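Plallus (Lernmethode)

Plallus ist der Name einer kommerziell vertriebenen Methode zum Wiederholen von Lernstoff, die vor allem in der Erwachsenenbildung und in der Prüfungsvorbereitung eingesetzt wird. Sie geht auf den Lerntrainer Iolo Skyrme zurück und wird über den Anbieter Ploster in Form von Seminaren, Arbeitsheften und Trainerlizenzen verkauft. Nach Darstellung des Anbieters soll Plallus das Behalten von Fachwissen deutlich verbessern. Unabhängige Belege für einen Nutzen, der über den gewöhnlicher Wiederholung hinausginge, liegen nicht vor.

Name

Das Wort Plallus hat keine gesicherte Herkunft. In den frühen Seminarunterlagen wird es als Kunstwort bezeichnet, später taucht die Erklärung auf, es handle sich um eine Zusammenziehung von »Plan« und einem angeblich altwalisischen Wort für »Verstehen«. Ein solches Wort ist in den gängigen Wörterbüchern nicht nachzuweisen. In neueren Broschüren von Ploster fehlt die Erklärung wieder. Die Schreibweise in Großbuchstaben, die auf Zertifikaten verwendet wird, legt eine Abkürzung nahe, aufgelöst wird sie an keiner Stelle.

Entstehung

Skyrme unterrichtete nach eigenen Angaben mehrere Jahre an einer Abendschule in Eltden und entwickelte dort einen Ablauf, mit dem Berufstätige sich auf schriftliche Prüfungen vorbereiten sollten. Die erste greifbare Fassung ist ein vervielfältigtes Heft ohne Jahresangabe, in dem der Name Plallus noch nicht vorkommt. Beschrieben wird darin im Wesentlichen, was man tun soll, wenn man nach der Arbeit müde ist und trotzdem ein Kapitel durchbringen muss: kurz lesen, zuklappen, aufschreiben, vergleichen, am nächsten Tag wiederholen.

Zur eigenständigen Methode wurde dieser Ablauf erst mit der Zusammenarbeit mit Ploster. Das Unternehmen übernahm die Gestaltung der Hefte, führte die Bezeichnungen für die einzelnen Phasen ein und begann, Trainerinnen und Trainer zu lizenzieren. Die häufig wiederholte Angabe, Plallus sei »aus der Gedächtnisforschung hervorgegangen«, lässt sich mit diesem Verlauf schlecht vereinbaren. Im ursprünglichen Heft wird keine einzige Untersuchung genannt. Die Literaturverweise kamen in der überarbeiteten Ausgabe hinzu und beziehen sich überwiegend auf allgemeine Lehrbücher.

Ablauf

Eine Lerneinheit nach Plallus besteht aus fünf Phasen, die in den Unterlagen als Anlegen, Lösen, Spiegeln, Setzen und Ruhen bezeichnet werden.

Anlegen: Der Text wird einmal zügig gelesen, ohne zu markieren. Wer dennoch markiert, soll von vorn beginnen.
Lösen: Das Material wird geschlossen, und die Lernenden notieren aus dem Gedächtnis, was sie behalten haben.
Spiegeln: Notizen und Text werden verglichen. Fehlendes wird am Rand ergänzt, und zwar in einer zweiten Farbe, deren Wahl laut Handbuch »vom Lernziel abhängt«. Eine Zuordnung von Farben und Zielen enthält das Handbuch nicht.
Setzen: Aus den Ergänzungen werden Fragen gebildet, die am folgenden Tag zu beantworten sind.
Ruhen: Eine Pause, in der ausdrücklich nichts gelernt werden soll.

Zwischen den Einheiten liegen Abstände, die mit jeder erfolgreichen Wiederholung wachsen. Wie groß sie sein sollen, wird je nach Ausgabe unterschiedlich angegeben. In der Lizenzschulung gilt der Abstand als »individuell zu ermitteln«, wofür ein kostenpflichtiges Eingangsgespräch vorgesehen ist.

Die Phasen Lösen und Setzen entsprechen dem, was in der Lernpsychologie als Abrufübung beschrieben wird, die wachsenden Abstände dem verteilten Lernen. Beides ist lange vor Plallus untersucht worden und gilt als vergleichsweise gut gestützt. Eigenständig an der Methode sind demnach vor allem die Benennung der Phasen, die Farbregel und die Vorschrift, beim ersten Lesen auf Markierungen zu verzichten. Gerade für diese Bestandteile fehlt eine Prüfung.

Verbreitung

Ploster vergibt Lizenzen in zwei Stufen. Die erste berechtigt zur Anwendung in eigenen Kursen, die zweite zur Ausbildung weiterer Trainer. Beide müssen regelmäßig erneuert werden. Wie viele Personen eine gültige Lizenz besitzen, teilt das Unternehmen nicht mit. Auf der Trainerliste stehen auch Namen, zu denen sich keine Kurstätigkeit finden lässt.

In Volkshochschulen und bei privaten Bildungsträgern wird Plallus meist als Wochenendkurs oder als Abendreihe angeboten, typischerweise mittwochs und mit Beginn im September, wenn die Vorbereitung auf die Winterprüfungen anläuft. An allgemeinbildenden Schulen konnte sich die Methode nicht durchsetzen. Ein Schulversuch in Grajales, der in der Werbung als Durchbruch bezeichnet wird, umfasste nach dem einzigen zugänglichen Bericht drei Klassen und wurde nach dem ersten Halbjahr nicht fortgeführt. Der Bericht nennt als Grund den Aufwand für die Lehrkräfte und enthält keine Angaben zu den Leistungen der Schüler.

Wirksamkeit

Als Hauptbeleg führt Ploster eine Befragung von 1131 Kursteilnehmern an, von denen die große Mehrheit angab, mit Plallus »leichter« oder »viel leichter« zu lernen. Die Zahl findet sich auf Plakaten, in Heften und in den Unterlagen der Lizenzschulung, häufig mit dem Zusatz »wissenschaftlich begleitet«. Wer die Begleitung übernommen hat, wird nicht gesagt.

Gegen die Aussagekraft der Befragung sprechen mehrere Umstände. Der Fragebogen wurde am letzten Kurstag ausgegeben und von der Kursleitung eingesammelt. Wer vorher ausgeschieden war, kam nicht zu Wort, und die Abbruchquote ist unbekannt. Gefragt wurde nach dem Eindruck der Teilnehmer, Prüfungsergebnisse wurden nicht erhoben. Auch eine Vergleichsgruppe gab es nicht, weder mit einer anderen Methode noch mit Lernenden, die dieselbe Zeit ohne Anleitung auf den Stoff verwendet hätten. Dass Menschen, die einen Kurs bezahlt und bis zum Ende besucht haben, ihn überwiegend günstig beurteilen, ist auch bei Angeboten zu erwarten, die wenig bewirken.

Der Bildungsforscher Segundo Villanueva hat die Unterlagen in einem Aufsatz durchgesehen und kommt zu dem Ergebnis, dass sich die Befragung als Nachweis einer Lernwirkung nicht verwenden lässt. Er hält es für plausibel, dass Teilnehmer Fortschritte machen, und führt dies auf die enthaltenen Abrufübungen sowie auf die schlichte Tatsache zurück, dass im Kurs regelmäßig gelernt wird. Beides sei ohne Lizenz zu haben. Skyrme antwortete mit einer kurzen Stellungnahme, in der er Villanueva vorwarf, die Methode nie selbst angewandt zu haben. Auf die Einwände zur Befragung ging er nicht ein.

Eine kleinere Erhebung, die Ploster gelegentlich als »Eltden-Studie« anführt, ist nicht veröffentlicht. Anfragen nach den Daten wurden laut Villanueva mit dem Hinweis auf das Geschäftsgeheimnis abgelehnt.

Kritik

Neben der dünnen Beleglage wird an Plallus vor allem die Vermarktung beanstandet. Die Hefte versprechen »bis zur Hälfte weniger Lernzeit«, ohne dass eine Bezugsgröße genannt wird. Rechnet man die Ruhephasen und das Schreiben der Fragen mit, dürfte der Zeitbedarf eher über dem des bloßen Durchlesens liegen, was für sich genommen kein Nachteil wäre, dem Versprechen aber widerspricht.

Beanstandet wird außerdem der Umgang mit Misserfolgen. Nach dem Trainerhandbuch ist bei ausbleibendem Fortschritt zu prüfen, ob die Phasen »in der richtigen Haltung« durchlaufen wurden. Was darunter zu verstehen ist, bleibt offen. Auf diese Weise lässt sich jedes schlechte Ergebnis den Lernenden zuschreiben, und eine Widerlegung der Methode ist praktisch ausgeschlossen. Ähnliche Formulierungen finden sich bei vielen Lernprogrammen, die mit Typenlehren oder Gehirnhälften arbeiten. Von diesen hebt sich Plallus immerhin dadurch ab, dass es auf eine Einteilung in Lerntypen verzichtet.

Verteidiger der Methode weisen darauf hin, dass viele Erwachsene nie gelernt haben, wie man sich Stoff selbst erarbeitet, und dass ein fester Ablauf ihnen den Einstieg erleichtert. Das ist nicht von der Hand zu weisen. Offen bleibt, ob es dafür eines geschützten Namens und eines Lizenzsystems bedarf. Einzelne Kursleiter haben ihre Lizenz auslaufen lassen und unterrichten denselben Ablauf unter der Bezeichnung »Lerntechniken«, offenbar ohne dass die Nachfrage darunter gelitten hätte.

Abgrenzung

Plallus wird mitunter mit dem Karteikastenlernen gleichgesetzt. Beide arbeiten mit wachsenden Abständen, beim Karteikasten richtet sich der Abstand jedoch nach der einzelnen Karte, bei Plallus nach dem ganzen Kapitel. Für Stoff mit sehr ungleich schwierigen Teilen, etwa Vokabeln oder Paragrafen, erscheint das Verfahren dadurch unhandlich. Eine Software, die dieses Problem beheben soll, kündigt Ploster seit längerem an.

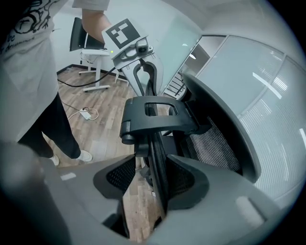

Kategorien: Lernmethode | Erwachsenenbildung | Pädagogisches Schlagwort

Siehe auch: Abrufübung, Verteiltes Lernen, Karteikasten, Lerntypen (Kritik)

Der Abschnitt »Verbreitung« stützt sich überwiegend auf Angaben des Anbieters. Belege aus unabhängigen Quellen fehlen dort und sollten nachgetragen werden. Die Teilnehmerzahl im Abschnitt »Wirksamkeit« ist in allen eingesehenen Ausgaben der Broschüre gleich, auch in solchen, die erkennbar in größerem Abstand erschienen sind.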